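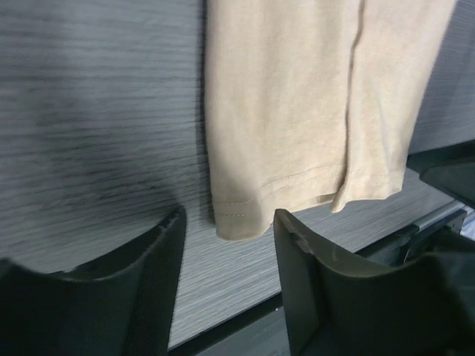
Hirkholm Residents' Buying Group
Minutes, 29 September 2023

Present: Tullio Bianchini (chair), Hạnh Sầm, Mohandas Krishnan, Aldo Marino (minutes). Apologies: Gaëtan Mallet.

1. Sanna hand cream, trial order

Ultis, the distributor, has offered 150 tubes at the opening price if we commit before the end of the month. Tullio read out the leaflet. It says the cream "wakes up tired skin at the root." Mohandas asked what the root of skin was. No answer in the leaflet.

Hạnh had used the sample for two weeks and found it fine — greasy at first, then the same as her usual one. She would not pay extra for it. Aldo noted that the "clinical panel" on the back was 34 people, with no word on who picked them or what they were compared with.

Agreed: no commitment. Hạnh to ask Ultis for the full test report, if there is one.
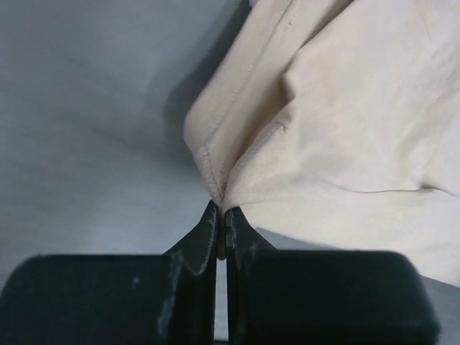 2. Cullenley shampoo bars

The May order was for 200 bars and 108 have sold. Tullio called this encouraging. Mohandas said he would call it 92 bars in a cupboard. Several members complained that the bar goes soft in the dish. The supplier blames hard water, as it did last time.

Agreed: sell the rest at cost, no reorder until the cupboard is clear. 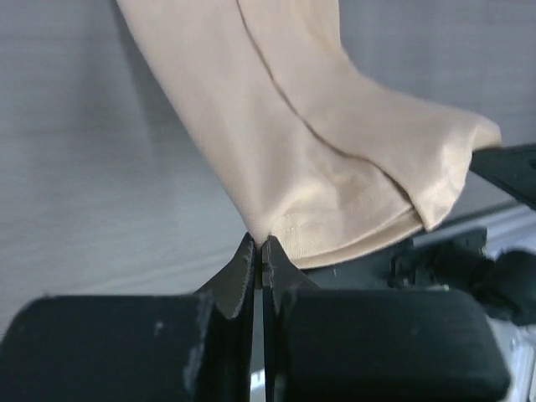 Beige knit, seam side

3. "Natural" labels

Gaëtan sent a note asking that we stop using the word "natural" on our price list unless the supplier will say in writing what it means. Tullio thought members liked the word. Hạnh said that was the trouble with it. Carried, Tullio abstaining.
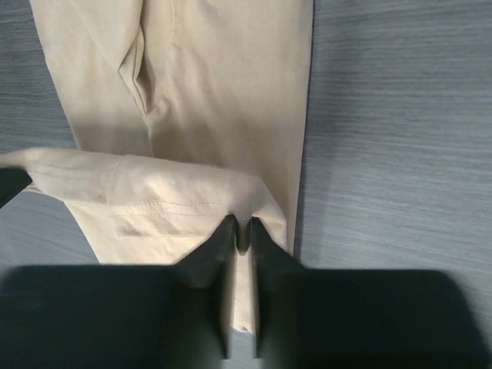 4. Any other business

Ultis has invited us to a product evening with gift bags. Aldo will go and pay for his own drink. Mohandas doubts we will learn anything.

Next meeting: to be set once the test report arrives, or doesn't.

3 comments

Bea: I liked the Sanna sample. Can I still get one tube?

R.K.: Hard water my foot. Mine melted on vacation too.

Old Mill Lane: Put me down for four bars at cost.

Shared 2 times

Contact the group | © Hirkholm Residents' Buying Group | Back to top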